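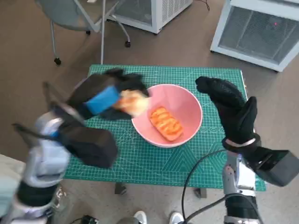
Where does the name Bidileo come from?

Most likely from a ferryman's family who lived on the east bank long before there was any lake, though the spelling has changed so often that it's hard to be sure.

Lots of you wrote in after the last newsletter to ask that (and a few of you wrote in to tell me I'd got it wrong, thank you, I do read them all), so I thought I'd give the whole of this item over to the lake and how it came to be there. I've been going to Bidileo since I was small enough to be carried down the steps, and I still only knew about half of this before I started digging.

The valley first. Before the water came up it was a narrow, steep sort of place with a river at the bottom and terraces on both sides, mostly vines and maize, with chestnuts higher up where the soil gets thin. There was one village in the bottom, Old Bidileo, and a scatter of farms. The parish book has 149 people in it the year before the dam was closed, which sounds tiny, but the village had a mill, a school, a chapel and two bakers who by all accounts didn't speak to each other.

The ferry was the important thing. There was no bridge for miles in either direction, so anyone bringing animals or grain across had to come down to the east bank and shout. The ferryman's family turn up in old land papers as Bidileu, Bidaleo and once, in very bad handwriting, Vidilleo. Teresa Azevedo, who looks after the papers at the parish archive, let me sit with the land books for a whole afternoon. She thinks the name stuck to the crossing first and then crept up the bank to the village. There's another story that it comes from a word for birch trees. I like that one, but I've never seen a birch anywhere near the place and neither has Teresa.

Then came the railway. The Arkance company wanted a line up the valley to reach the slate at Fakmont, which is the big shoulder of hill you see at the top end of the lake, and for a few years everybody seems to have gone a bit railway mad. Farmers sold strips of terrace. A hotel got as far as its ground floor. The line reached Fakmont in July, with a brass band and a lot of hats, and you can still walk a good stretch of it today because most of the trackbed sits well above the water. The cutting just past the old signal hut is lovely and cool in summer, full of ferns, and if you look at the rock on the left you can see the drill marks where they set the charges.

The slate was never as good as they'd hoped, I'm afraid. It split badly and it was expensive to get out, and the trains got shorter and shorter until they were only running for the quarrymen and their families. Some of the quarry cottages are still lived in. The rest have lost their roofs, which is a bit rich for a slate village!

So by the time the engineers arrived with their poles and notebooks, the valley was already emptying. The man in charge was called Voß, and he's the only outsider who gets a street named after him in the new village (Rua Voß, behind the school, everybody spells it with a double s). He stayed for the whole of the build and took rooms over one of the bakers. His letters home are in the archive too, and they're mostly about food, his knees and the rain. He complains about the steps down to the river at least once a page. There were 200 of them in his day and he went up and down twice before lunch, poor man.

The moving of the village is the part I find hardest to write about. People were given plots up on the ridge, laid out in straight rows, and they carried up what they could: doors, window frames, hearthstones, the school bell. The chapel was taken down and put back together beside the new square, and if you stand at the west wall you can find the numbers chalked and then painted on the stones so they'd go back in the right order. Some of them clearly didn't. The graves were moved as well, very quietly, over one winter. Deolinda Sampaio's grandmother was a girl of nine at the time, and Deolinda told me she would never sit on the side of the bus that faced the lake.

The water took longer to come up than anyone had expected. One family went on picking grapes on the bottom terrace for a whole extra season, and moved their goats up one wall at a time as it got nearer.

After that the lake was just a lake for a long while. It made electricity, it had carp in it, and boys jumped off the old railway wall when they weren't supposed to. Visitors didn't really start coming until 2000, when the level was dropped for repairs to the dam and the tops of the village walls came out for the first time. I went with my parents and I remember the smell more than anything (mud, mostly, and something like wet pennies). You could make out the mill, and the line of the main street, and the round stone threshing floor, which looked as if it had been swept the day before. Older people from the ridge walked about on the mud pointing out whose kitchen was whose. My dad got stuck up to the shin and lost a shoe, so there's one of ours down there as well now.

If you're planning a visit, the best time to see anything of the walls is the end of a dry summer, and even then it may only be the mill. Winter is good for the railway path, when the leaves are down and you get the view all the way to Fakmont. Start from the chapel square, go past the school and take the lane with the water trough. The path is level for about 2 miles and then there's a slippery bit by the tunnel mouth, so wear something with a grip. The tunnel itself is gated. You can feel the draught coming through the bars, though.

The archive opens in the mornings, and Teresa would be very glad to hear from anyone with family photographs of Old Bidileo, especially the ferry landing. There are plenty of the chapel. There is only one of the ferry, taken from a long way off, and the ferryman has his back to us.

Next time I'll get on to the unfinished hotel, and the argument over who owned its staircase.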